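Grorico open studio night, or how I lost four hours to a goat game

I nearly didn't go. The tram was packed, it was raining sideways, and Grorico's invitation had been sitting in my inbox for so long I'd convinced myself I'd missed it. But June in Melbourne is a bit of a dead month for game events, and I've been banging on about Skovov to anybody who'll listen ever since the first trailer, so off I went with an umbrella that lasted as far as the corner.

The studio is upstairs from a tile showroom, and you have to walk right through the tiles to get there. Doors opened at 4 pm. By ten past there was already a queue for the main demo, so I did what I always do and headed for whatever looked quietest.

That turned out to be Caruso, and oh, I'm so glad! It's the smaller of the two games they had running, made by a team of five, and it's a management game set in a travelling opera company that has gone broke in the mountains. You've got singers, you've got a wagon, you've got a goat that eats the costumes. You decide which village to play next, what to put on the bill and who gets the warm bed at the inn. I let my tenor sleep in the wagon two nights running and he caught a cold and refused to sing anything above a G for the rest of the season. Fair enough, mate.

The bit I liked most was the audience. Each village remembers what you played last time, and they gossip down the valley, so if you stuff up a death scene in one place they're already giggling when you roll into the next. I got laughed off the stage in three places before I worked out you can change the order of the acts. The menus are still rough (the text is tiny, and I kept selling my scenery when I meant to repair it) but they know about that, and there was a sheet on the wall where people could write down grumbles. I wrote mine in capitals.

Then upstairs again, to the mezzanine, for Skovov. If you haven't been following, it's a co-op survival game set in a drowned forest. You live up in the canopy, the water comes up every night, and the things that live in the water come up with it. Up to 4 can play together. I got put in a group with a couple from Geelong and a teenager who was so much better than the rest of us that he basically ran the camp while we fetched rope.

We had a session of an hour and made it to night 7. I'm told that's respectable. The building is lovely, really chunky and satisfying, and everything you lash together creaks differently depending on the timber. What I wasn't sold on was the fighting. The spear feels like you're poking at something through a curtain, and when two of the eel things came up the ladder at once I couldn't tell whether I was hitting either of them. The teenager said you get used to it. The couple from Geelong fell in.

There's a weather change coming too, which we didn't get to see running. Fog, apparently, and a season where the water doesn't go back down at all.

I'd brought next to nothing for an overnight, by the way, and had a very unglamorous night at my cousin's place afterwards with jeans and folded clothes on the covers.

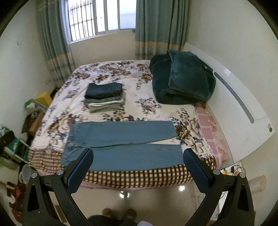
Spare room HQ, jeans and all.

Right, back to the studio. At half past six Gordon Simard gave a talk in the kitchen, which was the only room big enough, with people sitting up on the benches. He looks after the engine side of things, and the talk was all about Guleck, their in-house tool for making terrain. I'd expected it to go over my head and a fair bit of it did, but he's a good talker and he had heaps of examples of it going wrong.

The short version is that Guleck grows the forest before it floods it. The trees compete for light, some of them die and fall over, and only then does the water go in and the paths get worked out from whatever's left standing. An early version made forests so thick you couldn't leave the starting tree. Another one put every tree in the world in the same corner. He showed us a map of that and it looked like a broccoli.

They've got 2,375 hand-made pieces of branch, trunk and root that the tool can pick from, and he reckons he can spot his favourites when he watches strangers play. Somebody asked if players would ever get to use Guleck themselves. He said he'd like that, but it crashes if you look at it funny, and he doesn't want to be the one answering the emails. I'd call that a maybe.

Another question was about dedicated servers for Skovov. The answer was yes, but after launch, and you'll be able to host a game from your own machine from the start. No release date for either game. I did ask. I got a biscuit.

A few practical things if they run another one, and I hope they do:

Eat first. There was a bowl of chips and it was gone by five.

Bring your own headphones if you care about sound. The loan pairs in the Caruso corner were fine, but the mezzanine is noisy and you miss half the creaking, and you really need the creaking.

The stairs are steep and there's no lift. I emailed afterwards to ask and was told they're looking at a ground floor venue for next time.

Leave your name on the list near the door if you want into the Skovov playtest. I put mine down twice, once in my good handwriting.

I went back to Caruso for a last go before they started switching things off and finally got my company over the pass with all the singers alive and one costume left. The goat had eaten the rest. We did the whole of the last act in that one cloak, passing it along, and the village loved it. Wishlisted both on the tram home the next morning.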